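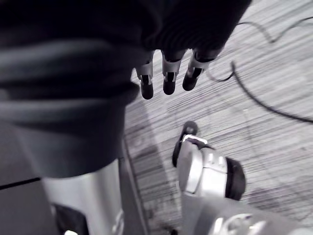
Dark cloth, in folds.

The card from Denton & Datton said the clock had belonged to a sea captain. Thirumalai Bangera had bought three clocks in that shop and every one had belonged to a sea captain. He wondered how any of them had found room for the crew.

"It loses nine minutes a day," said Mr Datton. "That's the sea air."

"We're in Traveck. The sea is 258 miles off."

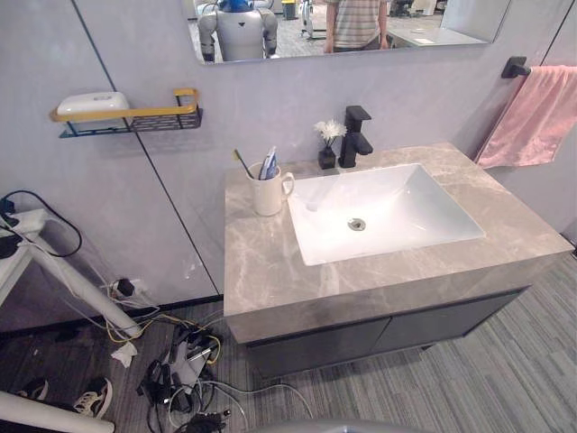
Mr Datton wound it anyway. It ticked thirteen times, thought about it, and ticked again. He wanted 3000 for it, and would throw in the key.

"And the ghost?" said Bangera. The card mentioned a ghost as well, in smaller writing.

"She only comes in June."

"Then I'd want to see her in June, before I pay."
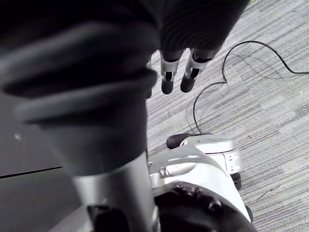 Mr Datton looked hurt. He said people used to take a man's word for a ghost. Bangera turned the clock over and found a repairer's label, dated 12/5/22, with a line in pencil: chimes by itself, spring worn.

He put it down and did up his coat. Behind him the clock struck four. It was twenty past eleven.
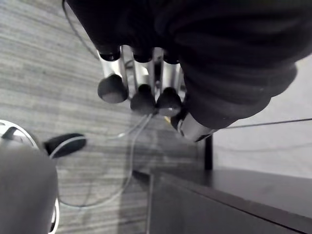 Amin said later that he should have bought it, spring or no spring, as his own aunt had heard a woman singing in that shop.

"Which month?" said Bangera.

Amin thought it might have been March.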